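Oct 20, 2020

I keep reading that grasping is a solved problem. Fukholm says so in its brochure, and a talk I sat through last November said so with a lot of arrows on the slides. I'd like to report that on an office table, with a plain black mouse, it is a problem we still have.

Some background for anyone who skipped the earlier posts. We're collecting demonstrations with a hand-held gripper: a person does the task with two fingers on a handle, the camera rides along, and later the arm is supposed to copy it. The software that decides which demonstrations are good is called Skornen. My job is to check what Skornen says, and my opinion of it has not improved.

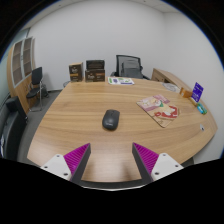
The task sheet is one line long. Approach the mouse, close on the sides, lift, hold, put it back. We logged 223 attempts. Skornen passed nearly all of them, which made me suspicious right away, so I sat down and went through the recordings by hand. In 33 of the passed ones the mouse had slipped in the grip before the end of the hold. A few times it had turned so far that you'd be amazed anybody called it a grasp. All of them had a nice green check next to them.

The reason is dumb. Skornen looks at finger width. If the fingers close to somewhere near the expected width and stay there, it marks the hold as good. A mouse that is tipping over on its way out still keeps the fingers apart, so the width barely changes until the thing drops. If it drops after the hold timer has run out, the software never hears about it.

I wrote to Fukholm. The answer was that our pads were probably worn and we should order new ones from Cunha, the parts supplier. So I did, and I changed both pads, and I ran another 40 attempts with the new set. Fewer slips, I'll give them that. The ones that did slip still got their green checks. New rubber doesn't fix a check that looks at the wrong thing.
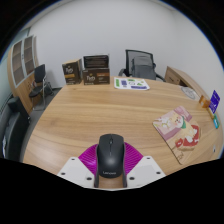 What bothers me more is where this goes next. The Mundton office wants to train on the whole batch and put the result on a real arm before the winter break. If you feed an arm a pile of half-failed grasps labeled as successes, it will learn them very faithfully. With a mouse the worst you get is a crack in the plastic. Mundton's plan has glass jars on the list, at head height, with people walking past — and their safety page has one sentence on dropped objects. It says the grasp check will catch them.

I asked what happens if the grasp check is wrong. I got a meeting invite.

For now this is what I've changed on our side:

- The hold timer runs until the object is back on the table and the fingers are open.
- Any attempt where the object turns in the grip is marked as failed, even if it never falls.
- Skornen's label is saved but it no longer decides anything.

It's slow. Going through recordings by eye is boring work and I make mistakes too, mostly late in the afternoon. I went back over my own labels once and changed a couple. Still, I can say why I failed an attempt, and the software can't.

Somebody in the comments last time said a camera-based slip detector would take care of all this. Maybe. I'd want to see it run on a dark object with smooth sides, on somebody else's table, with the failures published next to the wins. Fukholm has promised an update with "improved hold confidence" and I've asked for the test data behind it. If they send it I'll post what I find. My plan is to rerun the same 200 recordings I've already labeled by hand and compare the two lists line by line.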